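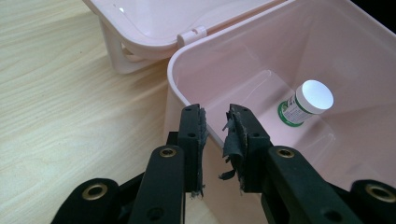
Closures fail before walls do, Aksel Hafstein told the Trenier materials group in November, and any test that loads only the body of a container will miss most of what goes wrong in a home. His remark set the scope of the hinge and lid program whose results Trenier publishes today.

**Trenier releases hinge durability results for household storage containers**

CLETAMMONT, January 2023. Trenier, a testing laboratory for molded household goods, has released the results of a study on hinged lids in plastic storage containers. The study covered 348 containers supplied by 20 manufacturers. All units were bought through normal retail channels and tested at the company's Cletammont site.

Each container was opened and closed on a motor-driven bench at a fixed rate. The lid was moved through its full range of travel, including the final few degrees where it comes to rest against its stop. Technicians checked the hinge, the rim and the latch at set intervals and recorded the first visible crack, the first loss of alignment and the point at which the lid no longer closed without being guided by hand.

The median container reached 1,047 cycles before the first recorded fault. Results varied widely within the same price range, and wall thickness was a poor guide to hinge life. Containers with a separate hinge pin lasted longer than those with a thin molded strip joining lid and body. The gap narrowed when the strip had been flexed soon after molding, a step that some manufacturers leave out.

Most recorded faults began at the stop. When a lid is dropped open, its weight is carried by a small area near the ends of the hinge, and cracks tended to start there and run inward. Loads on a closed lid, such as a second container stacked on top, produced bowing in the lid panel but few hinge faults.

Temperature had a clear effect. A subset of containers was held in a cold chamber before cycling, to represent storage in an unheated garage. These units showed faults earlier, and the cracks were longer when first recorded. Containers conditioned in warm air kept their hinges intact for longer but lost latch force.

"Buyers look at volume and color, and the label gives them little else to go on," said Cledwyn Pumphrey of Trenier. "A cycle figure on the packaging would be cheap to add. We would like to see it stated with the temperature at which it was measured."

The latch portion of the work was carried out with Hedegaard, which supplied the force gauges and calibrated them before and after each series. Latch results are reported separately in the full document, since the sample excludes containers closed by friction alone.

Trenier will open the bench procedure, named Sturelach, for comment by molders and retailers. The current version has 2 parts, one for the cycling method and one for conditioning. Colored and clear grades are treated alike in this version. A later revision may separate them if enough paired samples can be obtained.

The full report, including the inspection criteria and the fault log, is available on written request to the Trenier publications desk in Cletammont. Manufacturers whose products were tested have received their own results and may request a repeat series at cost.

**About Trenier**

Trenier tests molded plastic goods for manufacturers, importers and retailers. Its work covers mechanical wear, impact, stacking load and aging. The company does not make or sell containers.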